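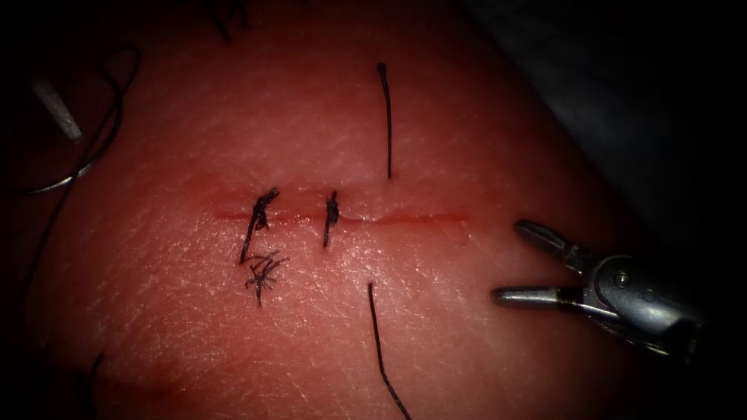
*Two knots in on the practice pad, plenty of cut left to go.*

November 14, 2022

So I finally finished the quilt! The one I started in May, the one that's been living in a pillowcase behind the couch and making me feel guilty every time I vacuumed. It's done, it's bound, it's on the bed, and I've slept under it for a week now.

If you're new here, it's the scrap quilt from my grandmother's fabric box. She kept everything (shirt cuffs, curtain ends, one very loud orange tablecloth) and when the box came to me I promised I'd use it all up. I cut 466 squares and then lost my nerve for most of the summer, because laying them out on the living room floor meant moving the furniture and keeping the cat off, and I only ever managed one of those at a time.

What got me going again was Augustina Annan's Thursday-night-style sewing circle, except hers meets whenever people can make it, in the back of the Nartey fabric shop on the corner. I went once to borrow a walking foot and ended up staying till they turned the lights off. Augustina looked at my top and told me to stop fussing over which blue went next to which blue and just sew the rows. I sewed 13 of them in one weekend!

The quilting itself I did by hand, which took forever. I used Dekent thread in cream, and I'd buy it again, though it does fray at the end if you cut it with dull scissors (mine were very dull, and I've since had them sharpened). I started with big ambitious swirls, picked out a whole evening's work, and went back to plain straight lines. They wobble. From the doorway they look fine.

Binding was the part I dreaded and it ended up being my favorite. I put on old movies and just went around and around the edge with a mug of tea going cold next to me. The orange tablecloth became the binding, by the way. My sister thinks it's too much. My sister is getting it in a pillow for Christmas.

I have 44 squares left over, plus a bag of bits too small to name. I'm thinking placemats, or maybe a table runner if I can find a backing I like. There's a brown stripe at Nartey's I keep going back to look at. If any of you have a good pattern for using up small squares, leave it in the comments, I'm cutting again this weekend.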